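Starkadow Handheld Gripper: Setup, Calibration and Repair
Final project report, Applied Automation Lab
Submitted by Carter Hiebert
Project supervisor: Colleen Landry
18 May 2026

1. Scope

This report covers one handheld gripper unit, designated Starkadow, from the time it was handed over in March to the end of the term. The unit has a trigger-operated parallel jaw, a wrist-mounted fisheye camera and a cable run to a recording computer. It has no motors. The operator supplies all motion, and the recordings are later used to train a fixed arm in the same lab. The arm, its controller and the training software are outside the scope.

The work had three parts: bringing the unit to a known condition, writing a setup procedure that a second operator could follow, and repairing faults found along the way.

2. Condition at handover

The jaw closed unevenly. With the trigger fully pulled, the left finger reached the center line before the right one, and a gap remained at the fingertips. The camera bracket could be turned by hand. The camera cable had been routed over the outside of the handle and was pinched where it passed the trigger guard. The previous group's log recorded image dropouts but no cause.

3. Mechanical work

The jaw was taken apart and the linkage cleaned with isopropyl alcohol. One of the 2 pivot pins was worn on one side and was replaced with a pin turned from drill rod. The fingers were then refitted against a flat spacer block so that both met at the center line.

The return spring was kept. A stiffer Treltorov spring was tried first, but it made the trigger tiring to hold during long recordings and was taken out again.

The camera bracket was fixed with thread-locking compound and a second screw. A scribed line across the bracket and handle now shows whether the bracket has turned. The line is to be checked before every session.

4. Cable repair

The dropouts were traced by flexing the cable in short sections while watching the live image. The fault appeared only at the trigger guard. The cable was replaced and moved to the inside of the handle, with a printed clip above the guard and a loop of slack at the wrist. The clip went through several versions. Early ones cracked along the layer lines when the cable was pushed in, and printing the part on its side solved this.

A test recording of 400 seconds was made with the new cable while the handle was rotated through its full range. No frames were lost.

5. Camera calibration

The fisheye lens gives a circular image with strong bending toward the rim. Calibration used a printed checkerboard on a flat board, held at different distances and angles. The first set was discarded due to motion blur. The second set contained 116 images, and the fit was accepted after the blurred and partly covered boards had been removed.

Exposure was locked at the start of each session. With automatic exposure, brightness shifted whenever a window or lamp came into view, and jaw tracking suffered.

6. Workspace check

Views were recorded away from the lab bench to see how the camera handled a furnished room. The test surface was a light beige tabletop with a blue terry towel spread over it and hanging over the edge. Two capped bottles, one orange and one white, lay or stood on the towel as target objects. The tool was rolled well away from level in some views to test whether the objects could still be found.

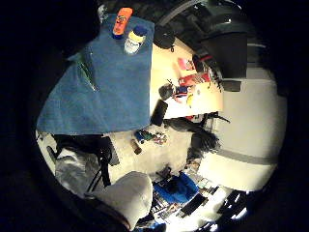 7. Results of the workspace check

Three points were added to the setup procedure as a result.

Roll angle. The software assumed that the tabletop would be near horizontal in the image. This assumption was removed, and orientation is now taken from the motion sensor in the handle.

Background. Chairs, bags and other household items fall within the lens's field of view even when the tool is aimed at the table. The object finder is now limited to a region set by the operator at the start.

Glare. Bright areas near the rim wash out detail. The operator should turn the table or lower the blind before locking exposure.

8. Setup procedure

Step 1. Check the scribed line on the camera bracket.
Step 2. Pull the trigger fully and confirm that the fingers meet along their whole length.
Step 3. Inspect the cable at the clip and at the wrist loop.
Step 4. Start the live image and rotate the handle through its full range.
Step 5. Set the object region, then lock exposure.
Step 6. Record a short test clip and play it back before starting work.

9. Open items

The replacement pivot pin is softer than the original and should be measured after 100 hours of use. The printed clip has not been tested in a cold room. A spare camera cable is stored in the Walska cabinet, second drawer, together with the old spring and the checkerboard board.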